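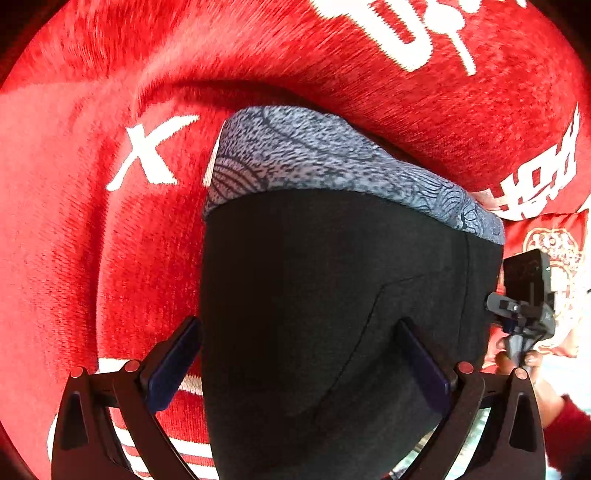

Sedthorpe Robotics Club — Questions from New Members
Posted in April by the club desk

Do I need experience to join?
No. If you can use a screwdriver and follow a checklist, you can start. Coding comes in the second half of the term.

What is the spring project?
Teaching a gripper to handle fabric. Cloth is hard because it folds and hides its own edges — a block never does that. We work with dark garments on top of bright printed ones, so the edge of the top layer is easy to find.

How do you pick up a garment?
Start at a hem or corner. Bring the pads in slowly and close on the cloth.

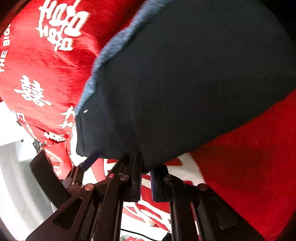 If you catch two layers, open up and try again. Log the attempt either way.

How many recordings do we need?
The target is 1,436 by the end of term. Each team of two does 32 per session.

Is there a competition?
Yes, the Drornberg Cup. We enter the soft goods class, which is open to 14 teams.

What does it cost?
Nothing. Bring a laptop if you have one.

Contact: club desk, Room 223, Sedthorpe
© Sedthorpe Robotics Club | Back to top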